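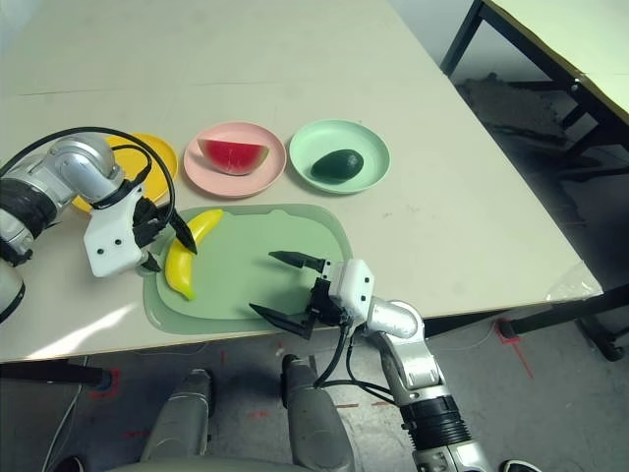 Kastuvley is a zone in the role-playing game Postari. It is the third zone of the southern continent and is intended for characters from level 42. The zone is the main source of cooking ingredients in the game, and most of them are fruits which the player must cut before use. A banana on a cutting board, with a wedge of watermelon and an avocado on plates behind it, is close to what the cooking window displays when the first recipe is opened. The window does not pause the game, so enemies can still attack the character during cooking.

Geography

Kastuvley lies between the Mahuika volcano in the north and the salt coast in the south. The western part is covered with old lava, and only few plants grow there. The eastern part consists of terraces with orchards, which belong to the Himik, a people of farmers and traders. Their capital has the same name as the zone and contains a bank, an inn and the flight master. A tunnel under the volcano leads to the raid Mahuika's Throat, for groups of up to 10 players.

History

According to the in-game books, the Himik came to the terraces after the second eruption of Mahuika. They built six shrines along the old lava border, and each shrine keeps one of the fire spirits asleep. During the main story the shrine at the tunnel entrance is broken, and the player has to carry its bell back from the coast.

Development

The zone was added in patch 169, released on 12 Dec 2019. The map was designed by Trevor Nuttall, and the quests were written by Tia Staniforth. In the test version the orchards were placed on the western side, but they were moved because the players reached the raid entrance too early.

See also

Himik (faction)
Mahuika's Throat
List of cooking recipes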